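Shop / Play and Floor / Foam Mats / Tresora Play Mat

Tresora Foam Play Mat, light blue

The Tresora is a plain foam mat for kitchens, playrooms and the family room floor. It comes in light blue, which shows up dropped pegs and puzzle pieces better than the grey we used to carry. Bristener has sold floor coverings since 1985, and this is the mat we reorder most often.

It lies flat a day or so after unrolling. If the ends curl, turn it over and leave it overnight with a few books on the corners. Wipe with warm water and a drop of dish soap. Please don't use bleach or a steam mop, as both dull the colour.

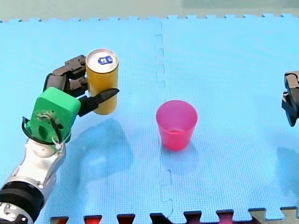 A buyer in Swanson wrote in January that hers had been under the kids' tea table for two winters and still had its colour, though the legs of the table had left dents that took a week to come out. She asked whether we would ever do a larger one. We have no plans for that at present, but two mats can be laid side by side and joined underneath with Virkito tape (sold separately).

Heavy furniture should not stand on the mat for long. Cups, cans and toy dishes are fine. Keep it away from heaters and out of full sun behind glass.

Warranty is 3 years against splitting. Normal dents and pet claws are not covered. Childcare centres ordering 2 or more mats can ask for the trade price. The current run is 1000 mats, and the next is expected in the spring. Returns are accepted if the mat is clean and rolled, with the original strap.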